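Clivine notebook -- shirt folding, hold-phase labels
Monday, continued from previous entry
Present: me, Chak-lun Shih, Yu-ting Lai for the afternoon block

Carrying on with the question left open last time: can the hold phase be segmented from tool poses alone, without anyone marking it by hand? By hold phase I mean the stretch of a demonstration where both grippers have the cloth and the cloth is under tension. At present Tran (the segmentation script) cuts an episode at every change of jaw width. That gives a clean cut at grasp and at release, and nothing in between. Everything from the second grasp to the first release comes out as one block labelled "carry", which lumps together lifting, pulling taut, moving sideways while taut, and lowering.

The policy trained on those labels lifts well enough and then lowers too soon. Chak-lun's reading is that it has no notion of having reached tension. My reading was that it had too few examples. Both can be true, but his is cheaper to test, so we tested his.

Method

Distance between the two tool centres is computed from the tracked poses, logged at 100 Hz. Smoothed, then differentiated. Hold starts where the separation stops growing while both jaws are closed, and ends at the first sustained drop in separation or at the first jaw opening, whichever comes earlier. No force sensing. No use of the images at this stage.

The threshold on the separation rate is set per garment type. I would prefer a single value but the knit stretches and the plateau is never flat: the operator keeps creeping outwards a little while looking at the hem. With a tight threshold the hold breaks up into fragments. With a loose one it swallows the end of the pull. For the Bosutex shirts the looser value gives fewer bad cuts, and we merge any fragments separated by a short gap.

Garments: navy only, as before. Changing colour at the same time as changing labels would muddy the comparison.

Operator instructions, revised from the last sheet:

1. Start with the shirt spread. Place one jaw first and settle before closing it.
2. Close the second jaw, then pause. The pause was missing in the earlier set and it makes the start of the pull hard to find.
3. Pull until the fold between the tools is straight. Stop there.
4. Keep the tools level with each other unless the fold calls for a tilt.
5. Lower the far edge first.
6. Open one jaw at a time. Simultaneous release is allowed only for the last fold.
7. Leave the folded piece at the far edge and start the next.

Yu-ting objected to item 4 on the grounds that she tilts without meaning to when the hem is bunched. Changed to "roughly level" on the sheet. The tilt does not enter the separation measure so I have no strong view, though it does change what the wrist views see of the hem.

Also agreed: the operator says nothing during an episode. Last time there was a habit of calling out "taut", and then half the pauses lined up with the call and half did not.

Two-tool holds on the navy cloth, then a single jaw on the spread shirt: 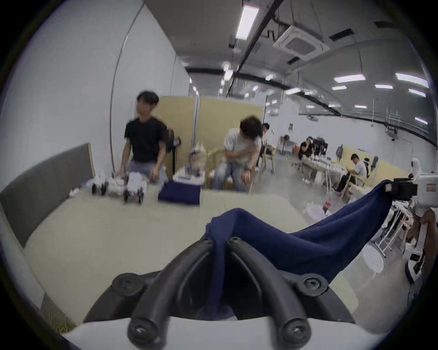
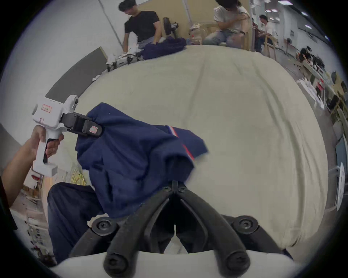
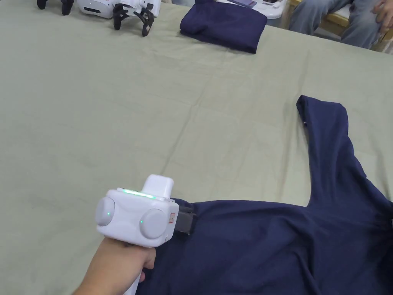
Results, labels

Target was 200 episodes and we reached it before packing up. 37 were rejected on the first pass. Breakdown of the rejections:

Tracking lost on one tool: 17.
The rest are a mixture of slipped grasps, episodes where the operator restarted part way, and files where one stream began late enough that the first grasp is missing. I have not separated these out. Chak-lun wants slipped grasps kept as their own class, for use later as recovery data, so they are set aside and not deleted.

Tracking loss is worse than I would like. It clusters in the last fold, when one tool passes over the other and the operator's forearm comes between it and the head view. The pose estimate does not jump when this happens, it drifts, and the drift looks exactly like slow pulling. So the segmenter reports a hold which is still going on well after the cloth has been put down. For now any episode with a drop in tracking confidence inside a candidate hold is rejected whole. A better rule would be to reject only the hold and keep the grasps on either side. Not written yet.

On the accepted episodes I checked the automatic hold start against Yu-ting's marks, done by eye from the head view with the automatic labels hidden. Agreement is good on the first and second folds. On the sleeve fold it is poor, and it is poor in one direction: the automatic start is late. Going back over the ones with the largest gap, the cause seems to be that the sleeve is short and comes taut almost as soon as the second jaw closes. There is hardly any separation growth to detect. Yu-ting marks the hold at the close of the jaw and I think she is right.

Fix tried: if separation growth after the second grasp stays below a minimum, take the hold start as the jaw closing time. This brings the sleeve folds into line. It makes a small number of body folds worse, where the operator grasped with the shirt already stretched flat and then really did pull after a long wait. Acceptable.

Hold end is less trouble. The drop in separation on lowering is sharp in nearly every episode.

Results, policy

Same architecture and training length as the baseline, the only change being that the hold label is given as an extra prediction target. Run on the bench arms with the Dusska fingers fitted, which are a closer match to the hand-held ones than the old flat pair.

Early lowering is reduced. It has not gone. What remains is mostly on the sleeve, which fits with the sleeve labels having been wrong in the first training run (the fix above was made after that run had started, and I let it finish to have something to compare against).

A new fault has appeared. The policy sometimes reaches tension and stays there. The arms hold the shirt up, the predicted label stays on hold, and nothing further happens until the time limit. I do not remember this from the baseline at all. Chak-lun suggests the pause in item 2 of the instructions is leaking in: the operators now pause more often in general, including at full stretch, and the policy has learned that stillness follows stillness. Plausible. The hold durations in the new set are longer than in the old one, which supports him, but the old set was recorded mostly by me and I am quick.

Yu-ting's alternative is that the wrist views contain very little change during a hold. With the cloth pinched and straight the near view is almost the same from one moment to the next, so there is nothing in it to say the hold has gone on long enough. She would feed a short history of the separation signal to the policy. That needs the arm poses on the same footing as the tool poses, which is a calibration job I have been putting off since May.

Things to sort out

-- Retrain with the corrected sleeve labels before touching anything else. Otherwise we are arguing about two effects at once.

-- Trim holds in training to a fixed maximum and see whether the stalling changes. Quick to do. If stalling falls with trimming, Chak-lun's explanation gains.

-- Write the partial rejection rule so that tracking loss costs us a hold and not an episode.

-- Plot separation for Yu-ting and me separately on the same fold. If the plateaus have different shapes then the threshold ought to be set per operator as well, and I would rather know that now.

-- Jaw width zero drifts on one of the tools over a long block. Closed reads slightly open by the end. Harmless for the cuts so far as the threshold has margin, but it should be re-zeroed between blocks. Add to the start-up sheet.

-- Clocks. The late-stream files all come from the first part of the session, before the restart. Check whether the logger waits for every stream before it accepts the start command. I believe it does not.

-- The pile at the far edge. In several episodes the policy looks as if it is drawn towards the folded piece and starts its reach there. It has seen one in nearly every demonstration. Record a block with the far edge kept clear, and another with the piece moved to the near corner.

Note on wording: we have been using "taut" and "hold" for the same thing in file names. From here on, hold is the label and taut is a description of the cloth. An episode can contain a hold in which the cloth was never properly taut, and Yu-ting has found two of them already. Both left in.

Next block is Chak-lun operating, with me marking.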